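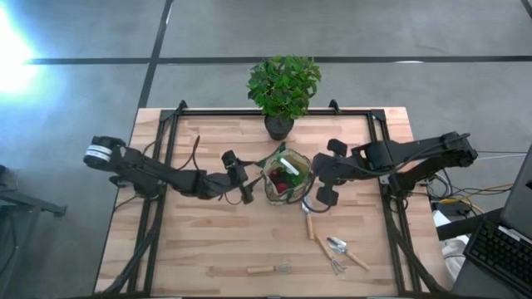
Potting Bench Season Is Back!

The Corrigan Street garden club starts its tool bag sessions again in March, and if you missed them last year, please come along this time. They're a cheerful way to spend a Monday evening, and you'll go home knowing where your trowel is.

The idea came from Alper Çetinkaya, who got tired of walking back to the shed for one thing at a time. He now keeps all his small hand tools in one open fabric bag, the wide-mouthed kind that stands up by itself, and carries it from bed to bed. I copied him last spring and I'm completely sold on it (my knees are too!).

We'll start by tipping everything out onto the table. Bring whatever you have, even the stuff at the bottom - the hardened gloves, the twine, the seed packets with three seeds left in them. Brush the dry soil off your tools, wipe the blades with an oily rag and check the handles for splinters. Oğuzhan Ertürk will have sandpaper and linseed oil, and he's wonderfully patient with rusty things.

Then we pack. Long tools go in first, points down, along the sides. Gloves and ties fit in the middle. Pruners go in last, closed and latched. If your bag has outside pockets, try plant labels and a pencil in there. Mine used to live in my coat and went through the wash more than once.

After the break there's potting up. Bring one plant in a pot that has gotten too small for it, something bushy if you can, and a new pot one size larger. We have plenty of mix left from the Plunard plant swap, where we raised $700 for the new raised beds. What a day that was!

Sessions run from 6:30 to 8 in the back room at Istimmont Hall. Use the side door, as the front one sticks. Tea is free, cookies are whatever people bring, and kids are very welcome if they don't mind getting dirty.

If you have spare hand tools in decent shape, please drop them in the crate by the coat rack. Beginners can borrow from it all season, and we're especially short on hand forks. Left-handed pruners would be lovely too.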